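Polteo Ridge Hammock Weekend: Frequently Asked Questions

Compiled by Raelene Lockyer, who has gone twice and paid for both tickets.

What is it?
A weekend gathering on the ridge above Kirnimmont where people sleep in hammocks hung between trees, listen to acoustic sets and eat lentils. The brochure calls it "a return to stillness." I'd call it camping with a wristband.

How much does it cost?
The basic pass is $189. That covers entry, a hanging spot and the music. It does not cover the hammock, the shuttle, the parking or dinner. Ask for the full price before you hand over a card number, and don't be surprised if the first person you ask doesn't know it.

Is it really held at 1434 meters?
The sign at the trailhead says so. The hanging area is well below the sign, so I wouldn't brag about the number. It's still high enough that your phone forecast for town will be useless after dark.

Do I have to be comfortable with heights?
For the ordinary spots, no. You hang at chair level and the worst you can do is fall on a root. The "cliff view" spots cost $30 more. In my experience the view is mostly of other people's tarps, and you have to scramble down a bank to reach the toilets.

Can I rent a hammock there?
Yes, from the Ots tent, if you get there early on Saturday. The straps I was handed were more worn than I like. Bring your own if you own one, and check the stitching either way.
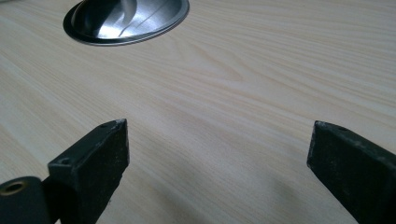
Tabletop, close up

Are the workshops worth it?
Some are. The knot class was useful and I still use what I learned. The "guided sway" session was an hour of lying down while a man read poems, and there was an extra charge for it. Read the small print on the schedule, where the fees are listed in gray type.

Is it quiet?
The organizers say there is a silent period after 10 p.m. Both years there was a drum circle going at midnight near the lower field. When I complained I was told that drumming was "part of the silence." Bring earplugs.

What if it rains?
It goes ahead, and there are no refunds. The Doslow shelter is supposed to hold everyone, but it's a picnic roof with open sides, so take that promise for what it is.

Are dogs allowed?
The website says no. The poster in town says yes, on a leash. I saw plenty of dogs.

When do tickets go on sale?
In March. They always announce that passes are "nearly gone" within the first few days. I bought my second one at the gate without waiting in line.

Would you go a third time?
Maybe, if somebody else drives. The mornings up there are lovely and the coffee cart is good. I'd skip the cliff view and pack my own dinner.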